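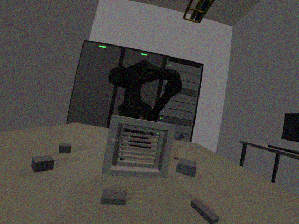
The Oven That Promises to Clean Itself

Azra Trajkovski has sold kitchen appliances for 20 years and has never once used the self-cleaning cycle on her own oven. She laughs when I ask why.

"I've read the service tickets," she says.

Self-cleaning is the feature shoppers ask for most in her store, and the one they seem to use least. The idea is simple enough. The oven locks its door, gets extremely hot, and burns whatever is stuck to the walls down to ash. You wipe up the ash. What the showroom card leaves out is the smell, the hours of waiting, and the racks, which many manuals tell you to take out first and scrub by hand.

So you still scrub the racks. I asked a Plovora sales rep about this and was told that customers "love the convenience." I asked which part. He sent me a brochure.

The newer pitch is steam. Petkov and Grukix both sell ovens with a low-heat setting: pour water in the bottom, wait 25 minutes, wipe. I tried it on a borrowed Petkov after a badly planned lasagna. The loose spills came up nicely. The black ring of cheese did not move, and I ended up on my knees with baking soda and a plastic scraper – the same way my mother did it.

Price is where my patience runs out. The Grukix I was shown costs 3,000 dollars, and the steam setting is listed among the reasons. A pan of hot water in a cheap oven makes steam too. I did that the following week and could not tell the two results apart.

Trajkovski is kinder about it than I am. Some of her customers have bad shoulders or bad backs, she points out, and anything that softens the mess is worth something to them. Fair. But she also keeps a list of 3 things she tells every buyer before they pay: put a tray under the pie, wipe the door while you remember, and read the cleaning page of the manual in the store.

Most people skip the last one, she says, and ask her about the clock.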